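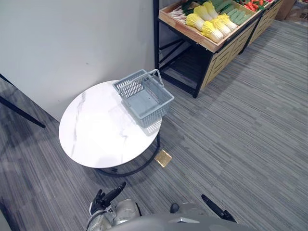

The Saffron Jar

Armindo Mota bought the spice shop on Henska Street in September, with the shelves, the scales, and 578 jars of stock that the last owner had written down in a green ledger. The last owner was a man named Henriques. He had moved to Tamton to live with his daughter and had left no phone number.

The ledger was accurate. Armindo checked it over his first two nights, reading the labels under the lamp and making a small pencil mark beside each line. Cumin, whole. Cumin, ground. Long pepper. Grains of paradise. By the second night his fingers were yellow and he had sneezed so often that his ribs hurt.

There was one line he couldn't match. It said "Saffron, 26, hold for Sescombe." The saffron was there, in a tin at the back of the drawer under the register. It held 26 grams in a folded paper, dark red and dry, and it smelled like hay and honey. What he couldn't find was anyone called Sescombe.

He asked the woman at the bakery. She thought it was a road. He asked the man who delivered the cardamom, who said it might be a restaurant that had closed. Armindo put the paper back in the tin and the tin back in the drawer.

Business was slow. People came in for cinnamon and black pepper and looked at the rest. He learned to toast coriander seed on the hot plate just before noon, when the office workers walked by, and that helped a little. He still owed the bank 4,000 dollars by the end of the winter, and he had less than half of it.

A cook from one of the hotels came in and asked for saffron. Armindo sold him what he had on the shelf, a few small glass tubes, and the cook said it wasn't enough. He had a wedding to cook for. He named a price for more, and it was a very good price.

"I might have some," Armindo said. "Come back tomorrow."

That night he took out the tin and weighed the paper again. It was still 26 grams. He wrote the cook's price on the back of a receipt and did the multiplication, then did it again the other way to check. He ate his supper standing at the counter - rice and a boiled egg - and looked at the word "hold" in the ledger. Henriques had pressed hard on the pencil when he wrote it.

In the morning he told the cook he'd been wrong and there was no more. The cook shrugged and bought some bay leaves.

She came in February, a little before closing, a tall woman in a gray raincoat. She looked at the shelves, then at him.

"Where's Henriques?"

"Tamton. With his daughter."

"Oh." She took off her gloves. "He used to keep something for me. I've been away 8 months. My husband was ill and we stayed near the hospital. I don't suppose it's still here."

"What name?"

"Sescombe."

Armindo opened the drawer and put the tin on the counter. She lifted the lid and unfolded the paper and bent her head over it for a while. She asked what she owed. He turned the ledger around so that she could read Henriques's price, which was old and low, and she counted out the bills.

"You could have charged me more," she said.

"That's what it says in the book."

She asked if he had any mace, and whether it was fresh. He broke a blade of it and let her smell it. She took two ounces, and some white pepper, and said she would need saffron again in the spring.

When she had gone he locked the door, found a pencil, and made a mark beside the line. Then he turned to a clean page and wrote her name on it.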